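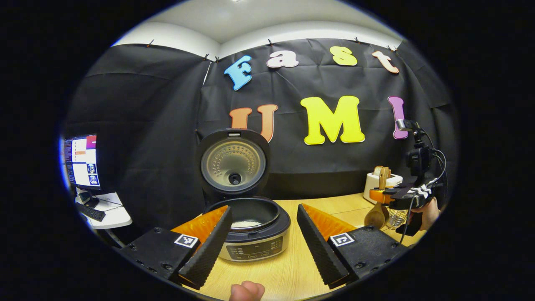
Kerside Hall: pre-show stage and backline inspection
Act: Wistach (four-piece)
Date: September 25, 2024
Inspected by: Eifion Skyrme

1. Mains supply
RCDs tested at the board, stage left and stage right. Both tripped at 30 mA. Pass.

2. Cables and leads
All visible runs taped or matted. One guitar lead had a split jacket near the plug. Withdrawn and tagged.

3. Amplifiers
Bass cabinet castors locked. PAT label on the second guitar amp out of date. Retested by Glenys Rutherford, label replaced. Pass.

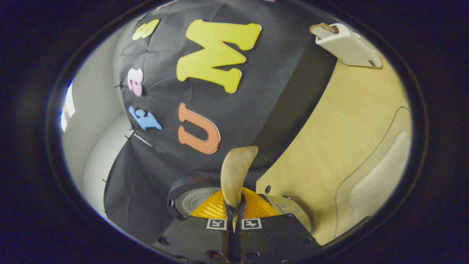
4. Drum riser
Legs level, brakes on. Two bolts on the rear brace loose; tightened. Recheck after soundcheck.

5. Microphones and stands
Vocal mic bonded to earth, no tingle reported. Boom clutch on the organ mic slips under load. Swap before doors.

6. Access
Wing exit clear. Extinguisher in date.

Outstanding: items 4 and 5. Beca Prydderch to sign off.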